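Housekeeping Skills, Unit 4: Clearing a Small Table and Washing Up by Hand
Course handout, Jolham Adult Learning Center
Instructor: Angharad Craddock

Read this before the practical. Bring it with you, along with an apron and closed shoes. The practice table is the wooden one by the sinks. Dishes, trays and the rack are provided.

The unit covers the part of the meal that comes after eating: sorting what is on the table, scraping plates, washing in a sensible order, and racking. Wiping and polishing wooden surfaces belongs to Unit 5, but you will need to keep water off the wood in this one too.

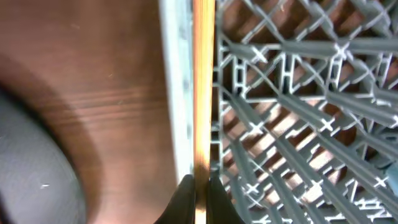 Page last changed: July 10, 2019

4.1 Before you touch anything

Look over the whole table first. Decide where the clean things will go and where the dirty things will wait. Most of the trouble students have in this unit comes from starting with the nearest plate and running out of room.

Put the rack down where you can reach it without leaning over the dirty dishes. Leave a hand's width between the rack and the edge of the table. If the rack has no drip tray of its own, fold a towel under it. Water left standing on a wood finish will mark it.

Thin items such as plates and flat lids are picked up by the edge, with the fingers on one side and the thumb on the other. Do not slide them along the wood.

4.2 The rack

Racks differ. The Dirnov type has wide slots and takes deep bowls. The Strachan type has closer prongs and suits plates and saucers. Whichever one is at your station, fill it from the far side toward you.

Plates stand upright, all facing the same way. Cups go upside down at a slight tilt so that water does not collect in the base. Chopsticks and other thin items go in the cutlery holder. If there is no holder, lay them on a folded cloth, or they will drop through the gaps.

Do not stack one cup on another in the rack.

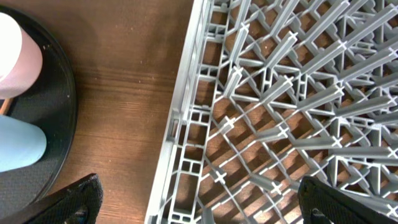 Fig. 2. Dish rack beside a round black tray.

4.3 Sorting

Use the trays. A tray lets you move several items at once and keeps crumbs off the table. Sort into these groups:

Food that can be kept
Scraps for the compost pail
Cups
Plates and bowls
Chopsticks, spoons, other utensils

Whole vegetables that have not been cut or cooked go back to storage. Brush off loose soil with a dry hand or a vegetable brush and leave the washing until they are going to be used. Carrots keep better dry. If you are not sure whether something was on a plate with cooked food, ask before you put it back.

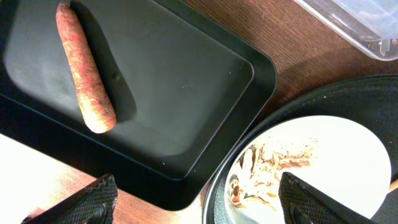 Leftovers that are being kept go into a lidded container. We have two sizes, 400 ml and 800 ml. Use the smaller one if the food fits, and write the date on the tape before you put the tape on the lid. Containers go on the second shelf of the refrigerator.

4.4 Scraping

Scrape every plate before it goes near the water. Hold the plate over the pail at an angle and push the scraps off in one direction with the rubber scraper. Dry crumbs come away easily. Sauce and egg need a short soak afterward.

Take chopsticks and cups away from the plate first. Students often try to scrape around them and end up with food in the tray, and then the tray has to be washed before anything else can be set on it.

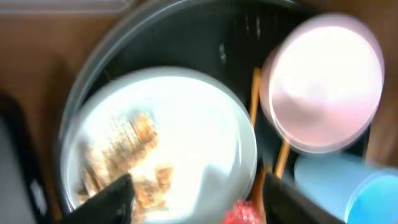
Fig. 4. Plate with scraps, before scraping. Chopsticks and cups to the right.

4.5 Washing order

Wash the cleanest things first and the greasiest last:

Cups
Utensils
Plates
Bowls and containers
Trays

Fill the basin with 2 gallons of hot water and one squirt of Kiter dish liquid. Change the water when the suds are gone or when you can see grease on top. Rinse under the tap and go straight to the rack.

Trays are washed last and dried by hand. They are too wide for the rack. Wipe under the rim, where crumbs collect.

4.6 What you will be marked on

Table sorted before washing begins
Nothing edible thrown away
Plates scraped fully
Correct washing order
Rack filled so that air can get between items
Table left dry

You may work in pairs for the first run. The second run is done alone. If you break something, stop, tell me, and keep your hands out of the basin until it has been drained.

Reading for next time: Unit 5, sections 5.1 and 5.2. Bring one cotton cloth that does not shed lint.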